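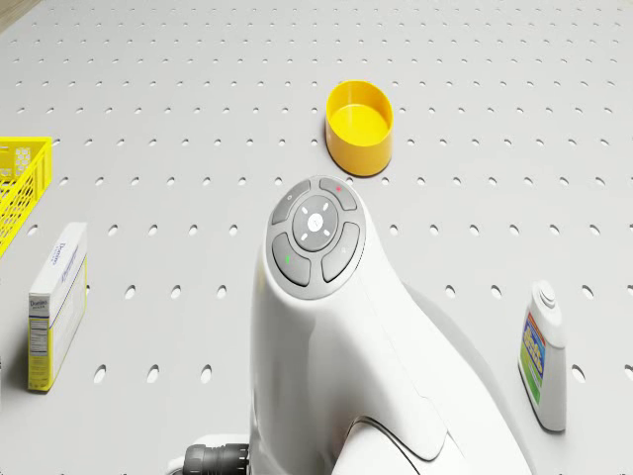
Simulated packing table, arm view: cup ahead, sugar and basket to the left, bottle to the right.

Packing floor meeting, Imlow, January. Notes by me, Ysaline, so blame me for the spelling.

Present: Baptiste, Ludivine, Liesbeth, Mireille, me. Started at 7.

Baptiste went over the arm plan for line Uko. The target is 200 mixed orders a shift, and we pack 112 by hand now. Ludivine asked who gets moved (we all wanted to know!) and he said two people go to returns, same pay, same hours. Mireille wants that in writing before anyone signs up. Agreed.

Liesbeth has been trying the simulator and likes it, but she'd still want a person on bottles at first. I said my wrists won't miss the sugar boxes — my head might miss the chatting, though. Long talk about breaks. If the arm stops, does our break clock stop too? Left open.

To do: Baptiste writes the pay letter. Liesbeth shows the late crew the simulator. I ask Pons about training dates.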